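Chapter 7
Packing Small

I got hooked on snack boxes in February, the year I spent far too many hours on the bus between Culwood and Drostton. My friend Ekaette Igwe handed me one as I was leaving, a flat little thing with a lid, and I swear there was enough in it for two people! I'd been carrying a tote bag twice the size with half as much food (and most of that was crushed by the time I got hungry).
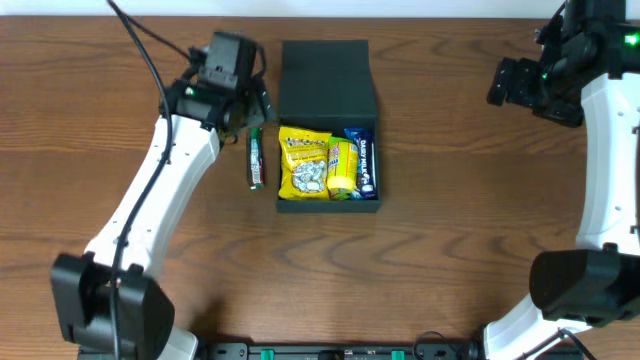 Packing a shallow box is really a puzzle about shapes, and I like to start with whatever is biggest and least willing to bend. Long things go lengthwise against a wall, the way the Dairy Milk bar does on the right, and a big soft bag can have the opposite side. A cylinder is happy in the middle, where its neighbors keep it from rolling. Skinny stick packs I leave out on the table until the end, as they'll slide into almost any gap you have left.

In this chapter we'll pack 3 boxes together, starting with an easy one and finishing with the lunch that Obinna Ogunleye takes on his night shifts. Grab a box before you read on, any box, and put your snacks next to it. You'll want to try things as we go.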